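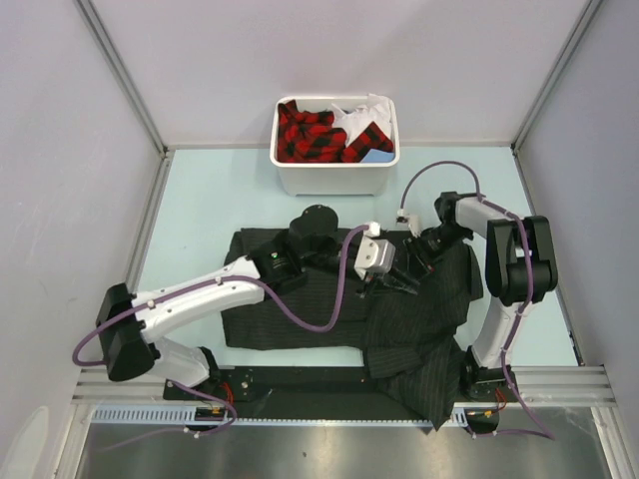
Ausgabe 4, Seite 56

Forschung > Robotik > Textilhandhabung > Galerie

Zwei Arme, ein Wäschestück: Bilder aus dem Projekt Famon

Im Projekt Famon untersucht die Gruppe Utex, wie zwei Roboterarme weiche Textilien gemeinsam greifen und ausbreiten. Die Steuerung wird aus vorgeführten Bewegungen gelernt. Der Datensatz umfasst 2511 Durchläufe, davon 1000 mit dunklen Stoffen.

Das schwarze Kleidungsstück mit den feinen hellen Nadelstreifen liegt links recht flach, rechts in Falten. An solchen Übergängen sucht das Verfahren bevorzugt nach Greifpunkten. Ein Modell des ganzen Kleidungsstücks wird nicht berechnet, bewertet werden nur kleine Ausschnitte rund um den Greifer.

Der zerknitterte schwarze Stoff vor dem weißen Behälter ist für die Auswertung der schwierigere Fall, denn in dunklen Falten fehlen Kanten. Mit der Variante Ambaye, die beide Arme in einem gemeinsamen Netz plant, stieg die Erfolgsquote beim Ausbreiten dunkler Stoffe auf 56 Prozent. Getrennt geplante Arme lagen darunter.

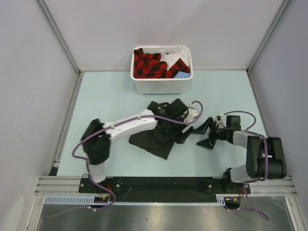 Hinbridge: Bei uns ist die getrennte Planung an genau derselben Stelle gescheitert, beide Greifer wollten dieselbe Falte. Sind die 56 Prozent mit unbekannten Stoffen gemessen?

Utex: Ja, keines der Teststücke kam im Training vor.

Leser: Gibt es Werte für helle Stoffe?

Utex: Die folgen im Dezember.

Kontakt | © Utex | Nach oben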